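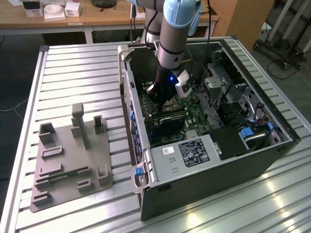 Planner refuses to go down into a PC case, what am I missing?

I'm trying to get our arm to plan down into a desktop tower lying on its side, using Vorkow for the planning. From a pose high over the table everything is fine, but ask for a goal near the motherboard and it gives up after 25 seconds. The drive-bay cage sits right next to the board, so I know it's tight in there (and the gripper has a sensor bracket sticking out on one side, which doesn't help!). I can jog it down by hand with no trouble. My collision model for the case is one mesh I pulled from a scan. Any ideas?

Gwenllian Wynne
Aug 1, 2019

landivano_fan

I bet your scan mesh is getting turned into a convex hull when it loads. Had the same thing in June with a toolbox. The hull closes the opening, so as far as the planner knows your goal is inside a solid block. Turn on the collision view and look. I threw the mesh out and built mine from plain boxes: floor, four walls, one more for the cage. Planning went from failing to under 2 seconds. Also check your padding, mine was at 25 mm by default and I had no idea.

tumis_dave

try rrt connect

zuccaro77

Boxes, yes, but I'd also split the move up. Plan freely to a pose straight above the opening, then do a Cartesian move down and only accept it if the path fraction comes back at 100 percent. If you get around 90, try rotating the wrist so the bracket faces the open side and run it again. And put the bracket in your robot model if it isn't there yet, I scraped one that way.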